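# Cómo quitar el olor a humedad de un armario

Las puertas cerradas durante todo agosto y una pared que da al norte bastan para que la ropa salga oliendo a sótano. El método que sigue sirve para armarios empotrados y también para los sueltos. 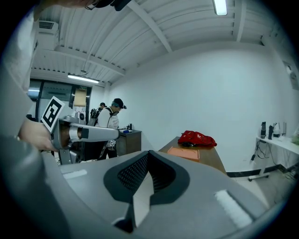
Antes de limpiar nada hay que saber de dónde viene el agua. Vacía el armario entero y pasa la mano por el fondo y por las esquinas bajas. Si la pared está fría y mojada siempre en el mismo punto, puede haber una filtración, y entonces toca llamar a un fontanero.

## Material

- 200 ml de vinagre blanco
- Agua templada
- 140 g de bicarbonato
- Dos paños de algodón y un cepillo blando
- Guantes

## Pasos

1. Aspira el interior, incluidos los rieles y los agujeros de los estantes.
2. Mezcla el vinagre con la misma cantidad de agua. Moja un paño, escúrrelo bien y frota paredes, techo y baldas. En madera sin barnizar, prueba primero en una zona que no se vea.
3. Deja actuar 20 minutos y repasa con el otro paño, solo con agua.
4. Abre las puertas y la ventana de la habitación hasta que todo esté seco al tacto. En mi casa tarda una tarde; en invierno, bastante más.
5. Reparte el bicarbonato en dos cuencos y ponlos en el suelo del armario. Cámbialo cada mes.

No uses lejía después del vinagre ni los mezcles nunca: desprenden gases tóxicos.

## Al volver a guardar

Deja 5 cm entre la ropa y el fondo. Los abrigos de lana, mejor en funda de tela. Las cajas de cartón absorben humedad, así que conviene sacarlas o cambiarlas por otras de plástico con tapa.

Si el olor vuelve a las pocas semanas, revisa también el zócalo por detrás.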